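The Case for the Plain Desk Lamp

It is the settled view of this office that a reading room should be lit from the desk as well as from the ceiling. Overhead lighting serves the building. A lamp serves the page, and members who spend a long afternoon over small print are entitled to one.

The Wasdale reading room was refitted in July with 93 desks. The consultation drew 200 replies, many of them in favour of fittings built into the furniture. We continue to prefer a lamp that stands on its own base. It may be moved to suit a left-handed reader, and it may be taken away for repair without closing the desk. 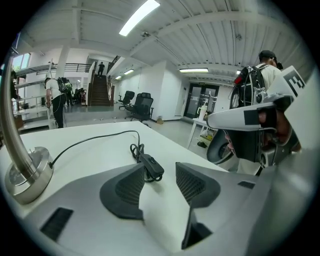 Desk lamp with round metal base and switch on the cable.

The cable deserves more attention than it commonly receives. A switch placed along it is easily reached by a seated reader, provided that the spare length is gathered and kept clear of papers. Where a table has a hole for cables, it should be used. Too many rooms pay for such holes and then let their leads trail over the front edge.

On the shape of the lamp there is room for disagreement. A curved neck with a small head keeps the light low and takes up little of the table. The MacLeod rooms have chosen broader shades, and their readers have raised no formal objection.

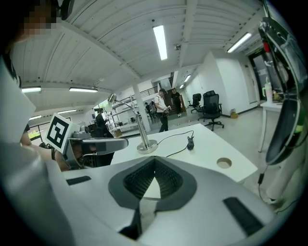 Vasiliki Sfakianakis writes that a small head lights one page well and the facing page badly, and that anyone comparing two volumes will want the broader shade. The point is fairly made. It would be met by placing two lamps on the larger tables, and we should support that expense before any further spending on the ceiling.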